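Subject: Re: [demos] shelf set, counts and what to record next
List: tremiva-demos

Afternoon all,

Start of a typical run, both arms parked either side of the cart:

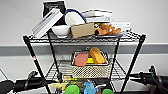 WHERE WE ARE

The shelf set stands at 2,597 episodes, of which 686 are tagged "redo" by one or other of us. I went through the redo pile over two long evenings and a quantity of crackers. Most of them are fine to watch and useless to train on. The operator waits, thinks, waits some more, and then moves very fast. The policy has learned this beautifully. It now hesitates in front of a sponge like somebody choosing a wedding gift.

So, please: if you need to think, think before you hit record.

> On the shelf set, Gernar bench wrote:
> We can get to 2,000 clean ones by the end of June if we
> stop changing the top shelf every run. Half our time goes
> on restocking. Can we freeze the layout and only move the
> basket? Also is the plush dog a target or a distractor?
> The task sheet says both.

Taking these in order.

No to freezing the layout. We did that on the Mollel set and got a model that could fetch a box from exactly one spot and was baffled by the same box a hand's width to the left. A crowded top shelf is what we want. Things leaning on other things, a bowl near the front, a book hanging over the lip, all good. If it looks like the shelf in your own hallway you are doing it right.

I will meet you partway on the restocking. Change the top shelf every fifth run, and in between move only what's in the basket. Write down which runs are which. The Dredgate bench did not write down which runs are which, and they know how I feel about it.

The dog is a distractor when the prompt names anything else and a target when the prompt names the dog. I wrote that task sheet and I agree it reads like a riddle. New one goes up tonight.

SPONGES

The basket on the middle shelf stays. Pink one and orange one both in it, either side, any angle. Prompts should name the color. "Pick up the sponge" is banned until further notice, as we have a whole folder where the prompt says sponge and the operator takes whichever one they fancied. I can't label a mood.

Fingers on the rim of the basket count as a failed grasp even if the sponge comes out. Keep the episode, tag it "rim", carry on. Failures are worth having as long as they admit to being failures.

BOTTOM SHELF

The green and blue plush toys are badly underrepresented and I understand why. From the head camera you get the tops of them and not much else, and the arms have to go in low past the legs of the cart. Do them anyway. Tilt the head down before the reach, and leave that tilt in the recording. Several of you have been trimming it off to make the clips tidier - please stop, the looking is part of the task.

One toy per episode. If you knock a second one, leave it where it lands until the episode is closed.

UPLOADS

Same bucket as before. Prompt in the prompt field, not in the file name, not in both with different wording. Anything over 2 minutes gets dropped by the filter without telling you, so check your longest ones before you swear at me.

Gernar, can you take the bottom shelf first? Dredgate has the basket. I'll do the rest of the redo pile, and I'll need more crackers.

--
tremiva-demos mailing list
Reply goes to the whole list. Yes, the whole list.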